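# Miltura Small Things

Reading time: 2 min

Small Things is the part of the Miltura home collection I'm happiest with! It's all about putting little objects into a box and taking them out again, on a bed, in a room that people live in. No studio table, no plain backdrop, just a soft blanket and whatever was in the cupboard that day.

## What's in it

- 1453 clips, of which 846 are box-and-tray sorting
- 5 rooms, bedrooms mostly
- 3 kinds of surface: blanket, bare table, rug

## The box and the tray

The pairing is simple: an open cardboard box and a black tray, both set down on the bed. Toys and other small items go between the two (the lime-green piece is my favorite, it's so easy to find when you're skimming). Fluffy blankets make everything more interesting, because a box on a mattress never sits quite like a box on a desk.

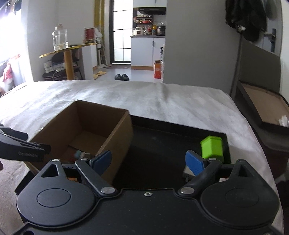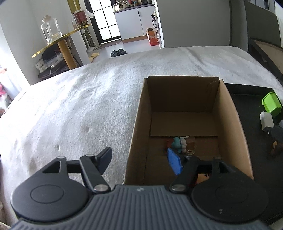 Svenja Kuhlmann wrote in to ask for more toys that end up lying on their sides, and said the box clips were much more useful to her than the tray ones, as the walls hide things and her sorter has to cope with that. She'd also like the rug clips split by pile height. Good idea, and it's on the list for May.

## Labels

Each clip has one line of plain text saying what gets moved and where to. Volker Lindemann checked the box-and-tray lines. Spelling of toy names still varies (dino, dinosaur, dino toy), so search loosely.

Last updated March 5, 2022. Corrections are very welcome!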